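4.2 Wear on open bins in shared sorting rooms

The most rewarding part of the survey, for us, was the bins. We had set out to ask how small mixed goods are stored and passed around in shared rooms, and we expected the shelving to tell us most of the story. Instead we kept coming back to the open containers in the middle of the tables, because they carry such a rich record of use. A shelf is wiped, relabelled and moved about. A bin just keeps on taking things in and giving them back, and every trip leaves a mark!

We looked at bins in 3 places: the Varkwood site, the Donnelly store and the back room at Pestton. Between them these held 963 separate items during the December visit, nearly all of them small enough to pick up with one hand. Items were logged by Keith Bolger, and the surfaces were graded by Aroha Mudgway on the Sunis wear scale, which runs from 0 (as new) to 5 (bare or broken surface over most of the area). Each inner wall and each floor got its own grade. We did not average them, as a single figure for a whole bin hides the very differences we find so interesting.

Three kinds of wear came up again and again. The first is scuffing, by which we mean dull, cloudy areas with no clear edge. The second is scoring, meaning single lines that can be followed with a fingertip. The third is loss, where a coating or top layer has gone and another colour shows through. Scuffing was found on every floor we graded. Loss was much more patchy, and it was the far wall, the one facing the person or tool doing the reaching, that most often scored 4 or above. At Donnelly the far walls were graded higher than the near walls in all but two bins, and we were delighted to see the same lean at Pestton, where the tables are lower and the bins are filled from the opposite side.

Why the far wall? Our best guess is that items get pushed as well as lifted. A long thin thing lying flat is hard to get hold of, so it is slid along until it meets something upright, and the wall does the rest. Bins with sloping sides should soften this a little, though we had too few straight-sided ones to compare. Mudgway also points out that items tend to settle at the edges over a working session, leaving the middle of the floor clear by late afternoon. 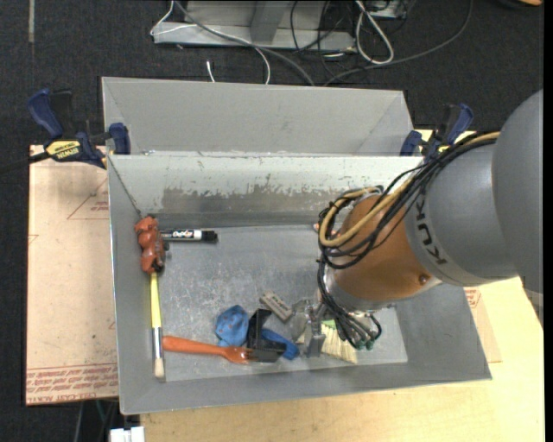 Figure 3. Open metal bin with mixed small items.

Mixed contents make the edges of a bin especially worth studying. Soft, rounded things and slim, hard things behave very differently when they share a corner, and a sorter has to change grip from one to the next. The bin in Figure 3 is a lovely case: a yellow-handled paintbrush lies along the left wall and an EXPO dry-erase marker rests close to the far corner, while the far wall behind them has a long scraped patch with chipped edges. The floor is scratched and cloudy too, a good match for our scuffing class. We graded that wall 5 for loss and the floor 3 for scuffing.

Brushes deserve a note of their own. They made up a small share of the log, yet they were among the items most often found lying against a wall, and we would love to know whether the length of the handle matters. A follow-up with 300 items of graded length is planned for the Varkwood tables, using bins that have been freshly painted so that the first marks can be traced. Section 4.3 turns to the rims, where the pattern of wear is quite different.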